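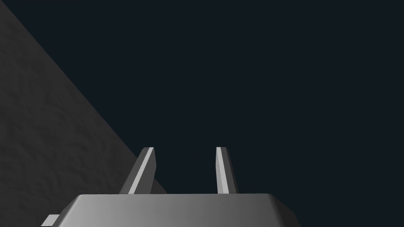 Should a small company make everyone change their password every three months?

I'd say drop it, and put the effort into a password manager and a second login step instead. Forced changes make people pick worse passwords, and I've been one of those people for most of my working life.

I did seven years at Tristex, a mid-sized parts distributor, and we had the full works. New password every quarter, one capital, one number, one symbol, and nothing you'd used the last 24 times. So what did I do? I took the same word and bumped the number at the end. When I left I was on number 67, counting all the different systems that each wanted their own reset on their own schedule. If somebody had stolen number 41, they could have guessed the rest over a cup of coffee.

And I was one of the careful ones! The guy at the next desk used the season and the year. The warehouse had a sticky note on the monitor that got replaced every quarter, very faithfully, in the same handwriting. I don't blame any of them. They had trucks to load.

The argument for the rule is that if a password leaks, it only works until the next change. Fine, but think about how long that gap is. A crook who gets into your email doesn't politely wait until May to use it. They go in that afternoon, set up a forwarding rule, read the invoices and start writing to your customers. By the time the reset comes along, the money has gone. Change a password the minute you think it's been stolen, absolutely. Changing it on a calendar is like swapping your front door lock every season and leaving the new key under the same mat.

What bugs me more is what the rule costs. When I moved over to Povanora (smaller outfit, bookkeeping software, nicer coffee) I ended up handling the help desk inbox, and in my first year we had 196 tickets that were just people locked out after a reset. I didn't keep a tidy record of how long each one took, but a lot of them involved somebody sitting there unable to do payroll while I was at lunch. We also trained the whole office to expect emails saying "your password is about to expire, click here." Guess what a phishing email looks like. We were basically running rehearsals for the other team.

I made noise about this for a long time and mostly got told that the auditors wanted it. Maybe some do. When I finally asked to see it in writing, the line in our customer contract said "appropriate password controls," and that was all. Somebody years before had decided what appropriate meant and the rest of us had been living with it. So if you've been told your insurer or your biggest client insists, ask for the page. You may find they do insist, in which case okay, you're stuck, do it for that system and leave the others alone.

What we switched to was pretty dull. Everybody got a password manager. We tried two, Masanja and Brivik, and went with Brivik because the phone app didn't make our sales people want to throw the phone. One long passphrase to open it, and it makes up the rest. Then a second step on email, banking and anything that can move money. That part got grumbling for a couple of weeks, and then it didn't.

I do have some sympathy for people who hate password managers. All your eggs in one basket, sure. It gave me a bad feeling too, and I put off using one at home way longer than I'd like to admit. But the basket I had before was my own memory plus a spreadsheet called "recipes," so let's be fair about what we're comparing. Pick one that's been around a while, turn on the second step for that as well, and print the recovery code and stick it somewhere with your passport.

There are places where I'd still rotate things. Shared logins, for one, any time somebody leaves. (Better yet, don't have shared logins, but I know, I know, the shipping account only gives you one.) The Wi-Fi password that every contractor since the office opened has in their phone, that one too. And admin accounts deserve more fuss than the rest of us get.

If your boss won't budge, at least ask for a longer gap and a longer minimum length. A year is easier to live with than a quarter, and people will put a bit of thought into something they get to keep.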